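Spülschwämme: wie oft tauscht ihr wirklich?
Forum > Haushalt & Putzen > Küche

Stellan Granström
2025-01-11
Hallo zusammen, bei uns gibt es gerade Zoff wegen der Spülschwämme. Ich nehme einen, bis er zerfällt, meine Freundin würde am liebsten jede Woche einen neuen aufmachen. Zuletzt hatten wir die von Tastico, 15 Stück im Beutel, und die waren ruckzuck weg. Kochen hab ich probiert, danach roch die ganze Küche komisch. Wie macht ihr das?

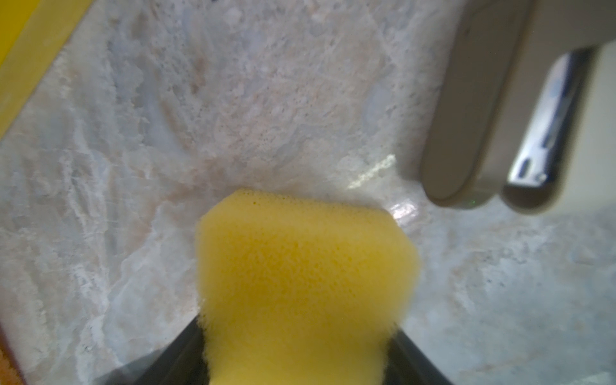 Gelber Schwamm, feinporig

putzfee_hanna
Einmal die Woche, fertig. Der alte wandert bei mir noch ins Bad fürs Waschbecken und danach in den Müll. Auskochen bringt meiner Meinung nach gar nichts, wenn man ihn hinterher wieder nass in die Ecke legt.

Ingegerd Skjelbred
Jede Woche finde ich übertrieben! Ich drücke meinen abends richtig fest aus und stelle ihn hochkant hin, dann hält der locker 2 Wochen – und müffelt auch nicht. Viel schlimmer sind diese Schälchen, in denen unten immer das Wasser steht.

putzfee_hanna
@Ingegerd Riechen tut man das Zeug aber nicht immer. Bei Geflügel hört bei mir der Spaß auf, da nehm ich sowieso Küchenpapier.

kellerkind77
Ich bin seit September komplett bei Spültüchern von Nygård, die gehen mit 60 Grad in die Maschine. Angebranntes kriegst du damit allerdings nicht weg, dafür liegt noch eine Bürste da (Plelard, hat mich 2 Euro gekostet). Schwämme hab ich nur noch fürs Auto.

Stellan Granström
Bürste mag ich nicht, das spritzt mir immer bis an die Fliesen. Aber hochkant hinstellen probier ich mal. Und getrennt nach Geschirr und Putzen wäre wohl auch schlau, da greift bei uns jeder, was gerade rumliegt.

Ingegerd Skjelbred
Nach Farben sortieren! Gelb fürs Geschirr, Blau fürs Bad, das kapieren bei uns sogar die Kinder. Und bitte offen lagern, im Schrank unter der Spüle ist es viel zu feucht. 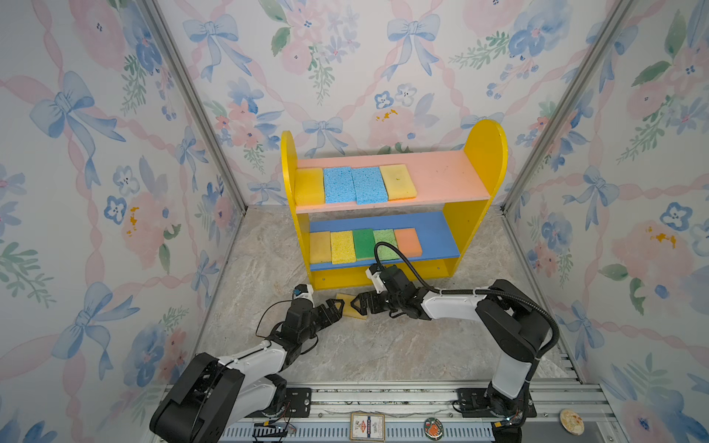 Nachtrag: Zellulose oder Schaumstoff?

kellerkind77
Wenn schon Schwamm, dann Zellulose. Wird trocken zwar bretthart, saugt aber viel besser. Die von Markari fand ich ganz ordentlich.

putzfee_hanna
Fürs Wischen ja, zum Spülen bleib ich bei Schaumstoff. Und zwar wöchentlich ;-)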